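Trosadeck Knits: a small set of hand-held gripper demonstrations for folding ribbed clothing

Overview

Trosadeck Knits holds 842 demonstrations of folding and flattening knit garments, recorded with a hand-held two-finger gripper in ordinary bedrooms. We collected it to test one thing: whether a policy trained on woven shirts gets better at knits when a small amount of knit data is mixed in.

Maintainers: Jirayu Sitthichai and Lamai Chantharasri. Training code by Chun-yin Liao.

What is in an episode

Each episode has wrist video, gripper pose, finger opening width, and a short text label such as "fold left sleeve in" or "pull hem flat." Garments start in a bunched state on a bed. The person recording is asked to work with one hand only and to stop when the garment is folded or after three failed grasps.

Dark ribbed tops are the hardest group. The folds are thick and soft, the sleeve ends curl, and on black fabric there is little contrast between one layer and the next.
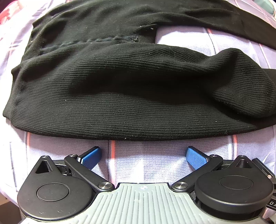 Why are the episodes recorded on beds and not on a flat table?

Most people fold laundry on a bed, and a mattress gives under the fingers in a way a table does not. Policies trained only on table data pressed too hard or closed above the fabric when we moved them to a bed.

Splits

Train and validation are split by garment, so no garment appears in both. The test split uses 9 garments and 10 beds that are not in the other two. Bedspreads with stripes or prints are marked with the field patterned_bg.

Results

We trained the same policy, Grudik, with and without this data. With it, the first grasp landed on the intended layer more often on knits. Results on woven shirts did not change enough to report. Picking up two layers at once is still the most common failure, and it is worst at the cuffs.

The Pryor baseline uses the same splits. Its config is in configs/pryor.yaml. Run it with the default seed to match our numbers.

Known problems

Pose tracking drifts when fabric fills most of the view. Affected episodes have drift_flag set to 1.
Lint was left on the garments. We did not clean or retouch anything.
Finger width is missing from a few of the August recordings. Trinh Ông is redoing those labels from video.

Contact

Open an issue in the repository. For questions about the text labels, tag Oranuch Limsakul.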